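Fornis Drawers: demonstrations with known faults

README, third revision

Read the section on the width fault before you train on anything in here. If you only skim one README this year it probably won't be this one, but the people who skimmed the first revision built a very confident policy for closing a gripper on air, and they wrote to us about it at length.

What this is

Fornis Drawers is a set of 125 demonstrations recorded with two hand-held grippers at a table. The tasks all involve a parts organizer: open a drawer, close a drawer, put an object into a drawer, take it out again. Each demonstration comes with video from both grippers, video from the head, gripper pose, and a jaw width channel that was supposed to be the easy part.

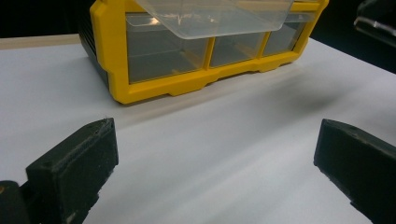 Gripper view of the organizer, jaws open, one clear drawer pulled partway out.

The drawers come in clear and see-through gray, and they reflect whatever light is in the room. We chose the organizer because it was hard on depth estimation. It was then hard on depth estimation, and we acted surprised for a week.

The width fault

In 17 demonstrations the jaw width on the right gripper freezes. The video goes on, the pose goes on, the jaws plainly move, and the number sits there like a parking meter. The cause was a connector on the width encoder that worked loose when the wrist rolled outward past a certain angle. Opening a drawer does not need that angle. Reaching over one to drop something in does, so the fault collected itself neatly in the most useful part of the data.

The recorder did notice. It wrote a warning to a log called misc.txt, and carried on. When the encoder stopped answering, the driver repeated its last good value, a feature added earlier to get rid of some ugly gaps in the plots. The plots looked great.

We found it on a Tuesday, when a policy trained on the set drove an arm into a drawer front with its jaws shut and kept pushing. The arm's force limit tripped, as it should. The drawer cracked. No one was within reach, and the arm has since been run only with the lower limit that the safety sheet had asked for in the first place.

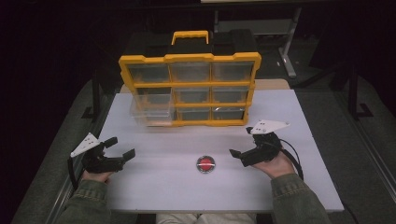 Nernside Manipulation Group, Recording and Data Quality

The second fault is smaller and more embarrassing. The two grippers keep separate clocks, lined up once at the start of a session. Over a long session the left one drifted by nearly 11 frames. Single-handed tasks don't care. Anything where one hand steadies the organizer and the other pulls will show the drawer opening slightly ahead of its cause.

We tried correcting the drift with a straight line fit and it mostly works. Mostly is doing some lifting there. The corrected times are in a column called t_fix, the originals are in t_raw, and please do not average them. Someone did.

Other things we know about

The jaws are scuffed and wear a little dust. We left them that way. An earlier set used clean ones and the model learned to look for clean ones.

Objects placed high in the organizer often leave the top of the gripper view before the task is finished.

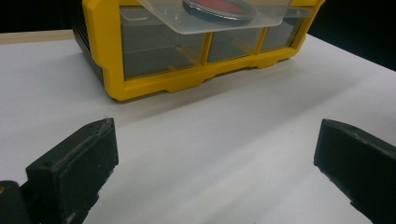

If your method depends on seeing the whole object right up to release, use the head video for that stretch and check the clock column first. The success labels were made from the head video alone, by a reviewer who could pause it.

Files

episodes/ has one folder per demonstration.
flags.csv lists the frozen width episodes, with first and last bad frame.
isis/ holds the output of Isis, our checking script. It now refuses to pass any width channel that stays perfectly still while the jaws move in the video.
misc.txt has been renamed to faults.txt.

What we changed

The connector has a locking collar. The driver writes an empty value when it has no value. The recorder stops and beeps when either encoder goes quiet, and the beep is unpleasant on purpose. Clocks are lined up again before every demonstration.

The frozen episodes stay in the release, flagged, for anyone working on fault detection. The default loader skips them. To get them back, set include_faulty to true and type it yourself, as we removed the shortcut.

Citing

Cite as Snorradóttir, Fornis Drawers, revision three. Results from revision one should be marked as such. Fault reports go to the tracker; please attach the episode folder name and the matching line from faults.txt.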